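4.2 Shared listening and the quiet hour

Most of the families we visited had, by the second winter, settled into some kind of quiet hour, and it was a pleasure to hear how differently each one went about it. In the Berkavitz apartments, where the walls are thin and the neighbors close, 19 of the 27 households told us that children listened to stories or music through headphones before bed, usually while an adult cooked or made phone calls nearby. Parents spoke fondly of this time, though a few admitted that they missed overhearing the songs (one mother said she had started humming them herself, all wrong, just to get corrected).

Choice of headphones mattered more to the children than we had expected when we wrote the interview guide. Shukla and Pastor found much the same thing in their earlier diaries from Srisuk. Color and shape came up first, comfort a good while later, and sound hardly at all. Older brothers and sisters tended to prefer plain gray, or at least said so in front of us, and the younger ones would happily talk about ears and paws for as long as we cared to listen. We come back to the question of sharing between siblings in Section 5, where the December interviews are taken up in full. 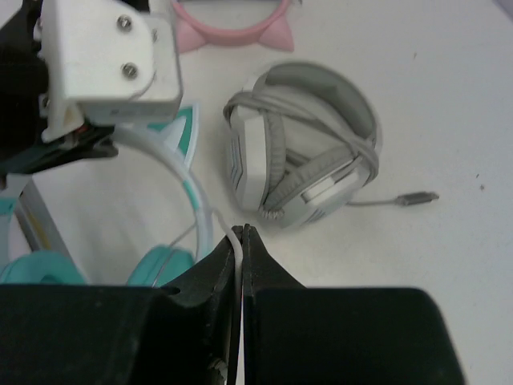
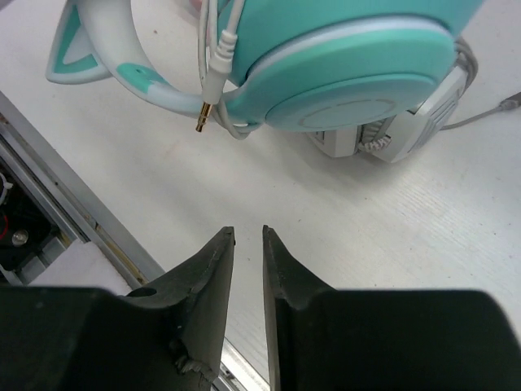
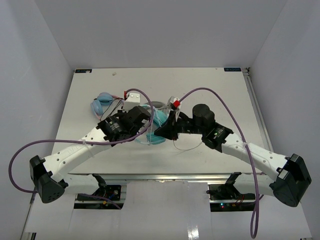

Figure 2. Gray-and-white headset (first); teal-and-white cat-ear headset (second); white tabletop with pale gray walls (third).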